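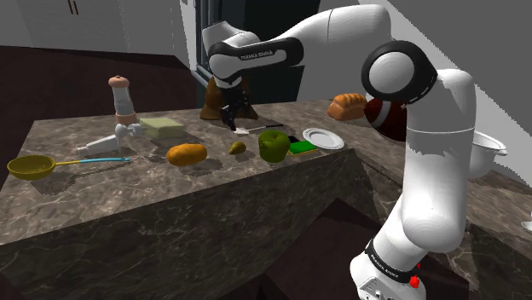

Figure 3.1 A marble kitchen island with a knife lying near the back of the counter.

Chapter 3
The Hotel Breakfast

Dinner makes a hotel's name and breakfast pays for the carpets. Guests will forgive a dull supper, which they may have chosen badly, but they take a cold egg personally.

Consider the Crabtree, a hotel of 169 rooms. One January its manager, Ulla Saarela, found that the kitchen had cooked 3,640 breakfasts and served 3,146. The rest had sat under lamps on the buffet, growing wiser. Her chef, Kieran Ellwood, blamed the guests for sleeping in. The guests, when asked, blamed the eggs.

In this chapter we look at how a breakfast room is forecast, staffed and priced. Section 3.1 compares the buffet with table service. Section 3.2 deals with the rush at 8:30 a.m., when every guest in the building wants the same toaster.

Key terms: cover, capture rate, par stock, holding time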